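The packing room at Wesulcombe is open again, and I spent a very happy morning in there with Anika Kapoor, who has been running the box reuse drive from this end of the building. If you've been wondering where your old cartons go after you drop them off by the stairs, well, they come to us!

Green cloths, clips and cardboard at Wesulcombe:

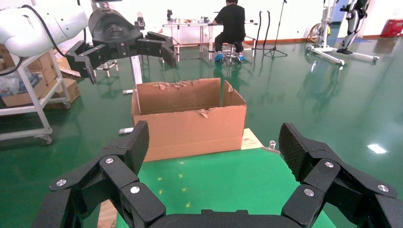
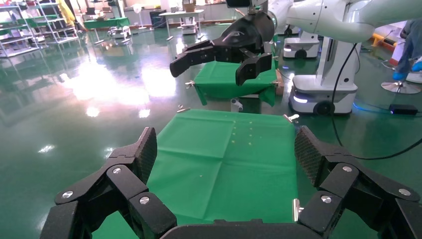
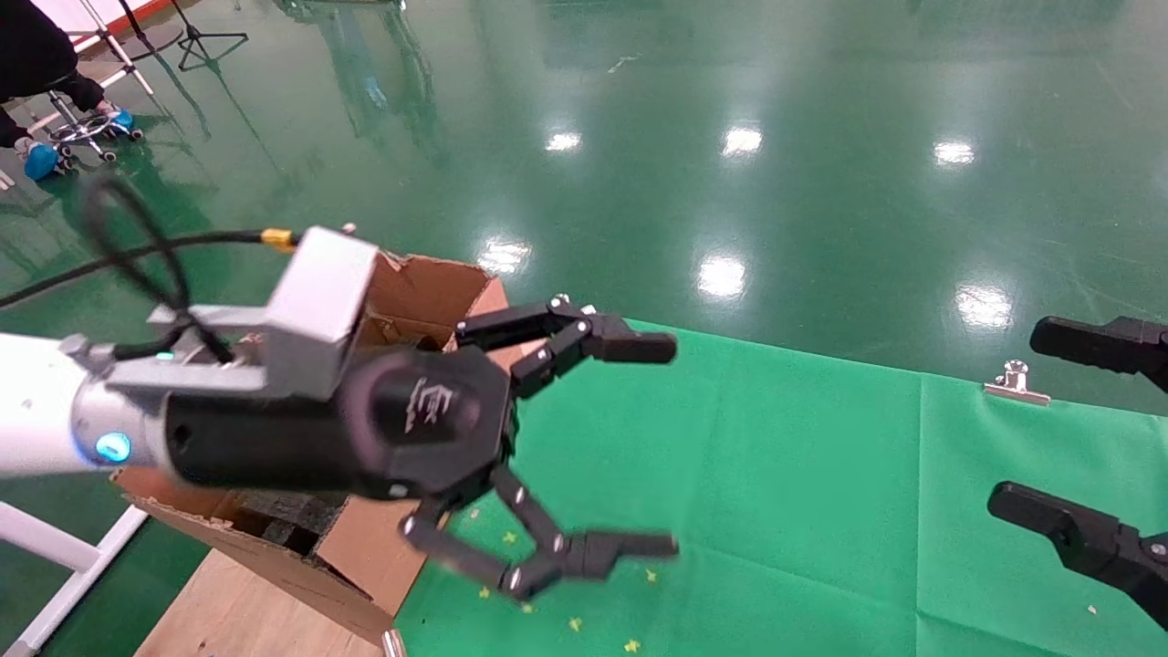 We took in 558 boxes in August, and 252 of them have already gone back out with something new inside. Most of the credit goes to Anika, who will not throw a box away until it has no bottom left. A ragged top edge? Fold it in. A flap hanging on by a thread? One strip of paper tape and back it goes on the pile. I used to be a flatten-everything person and I'm slowly being converted.

We use cookies to remember your preferences. Accept all | Manage settings

The cloths were Josefien Boersma's idea. Bare tabletops were scuffing everything we slid across them, so she ordered a roll of green from Mernell and cut it up one evening — the fold lines still haven't come out, and she says she isn't ironing them. Clips at the corners do the job of holding it all down. I'd like a few more of those, please, if you have any in a drawer.

Next up is the big order for Hamus, 512 parcels, and they're quite happy to have them in second-hand cardboard (they asked for it, in fact). Ignacio has the second lot later on, though we don't have the final number from them yet. Long brown boxes are what we're shortest of, so keep those coming even if they look a bit chewed.

Drop-off is any time before 5 in the afternoon. Leave the boxes open and take out the bubble wrap first, or Josefien will come and find you.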